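Meron opens orders for Stirnier hand-held gripper kit

Two-handed recording set goes on sale in June, with hire and training from the Bruvholm office

Bruvholm, May 30, 2026

Meron will begin taking orders in June for Stirnier, a set of hand-held grippers used to record manual tasks for robot training. The set is sold to research groups and to companies that build or run robot arms. It can also be hired by the month.

An operator holds one gripper in each hand and carries out an ordinary job with them, such as sorting parts into trays or folding cloth. Each gripper carries its own wide-angle camera, and the recordings are used to teach a robot arm fitted with a matching gripper. No arm is needed at the recording stage, so the work can be done in a normal office or workshop.

Stirnier was first supplied to a small group of customers under a trial agreement. The version now on sale has a revised grip, a quieter trigger and a battery that can be changed without tools. Grippers from the trial can be returned to Meron and brought up to the same standard for a fixed fee.
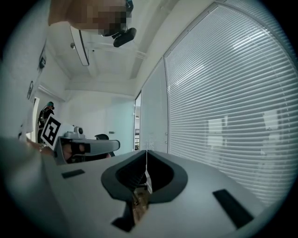

What is in the set

The standard set contains 2 grippers, 2 camera modules, printed square markers for tracking, a charging dock and a carrying case. Spare jaw pads are included. A full charge gives 60 minutes of recording, and the dock takes both batteries at once.

Each gripper weighs less than the trial model, which several customers had found tiring over a long shift. The markers are now held in a slotted mount and can be swapped when they become scratched or dirty. Customers who already print their own markers may carry on using them, provided the size is unchanged.

Recordings are copied to a computer by cable. The desktop software, Hamada, lines up the left and right recordings by time, flags any stretch where a marker was lost from view, and lets the user trim the start and end of each take. Finished takes are exported in open formats. Hamada is included in the price for a single site, and further sites are charged yearly.

Tiruwork Berhe, product lead for Stirnier at Meron, said: "Most of the questions we had during the trial were about the hours people spent tidying up their recordings. The grippers themselves needed fairly small changes. The software needed a lot more, and that is where most of our time has gone since." 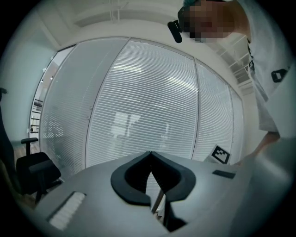

A Stirnier gripper with its tracking marker mounted at the rear corner.

Training and hire

Training takes one day and is held at Bruvholm or at the customer's own premises, for groups of up to 10 operators. It covers calibration, holding the grippers, planning a task and checking takes in Hamada. Customers who hire a set must have at least one trained operator on site.

Hire starts at one month. Meron has 38 sets set aside for this and will replace a faulty gripper during the hire period at no extra cost. Hire customers who go on to buy will have the first month's fee taken off the purchase price.

Orders and delivery

Orders placed in June will be sent out in the order they are received. Prices are given on request and depend on the number of sets and sites. Support by email and telephone is included for the first year.

About Meron

Meron designs and sells recording equipment and software for robot training. Its office and training room are in Bruvholm.

Media contact: Tiruwork Berhe, Meron, Bruvholm

Ends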